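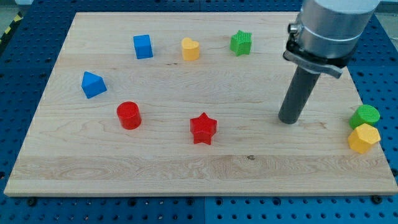
3.2 Collecting demonstrations

Figure 3. The pushing workspace, with the rod finger over the board and the blocks spread out.

All demonstrations were given by remote control. The operator sat at a desk beside the cell and moved a hand controller, and the fingertip followed in the plane of the board at a fixed height. We had first tried guiding the arm by hand, as Pavliuk did, but the operator's forearm kept blocking the overhead view and the pushes came out jerky.

The wooden board is bolted to the pegboard table (Figure 3). Blocks differ in shape and colour, so an instruction such as "push the red star to the green cylinder" names one block and one goal. Instructions were drawn from the Durley list and read aloud before each trial. Operators were free to choose their own path, and could back off and push again from another side.

We recorded 389 demonstrations. Of these, 79 were dropped – mostly trials where a block left the board or the wrong one was moved. Each operator had 20 minutes of practice, which was not recorded. Blocks were not reset between trials unless one had fallen, so the starting layouts vary a good deal more than in the Barnier set.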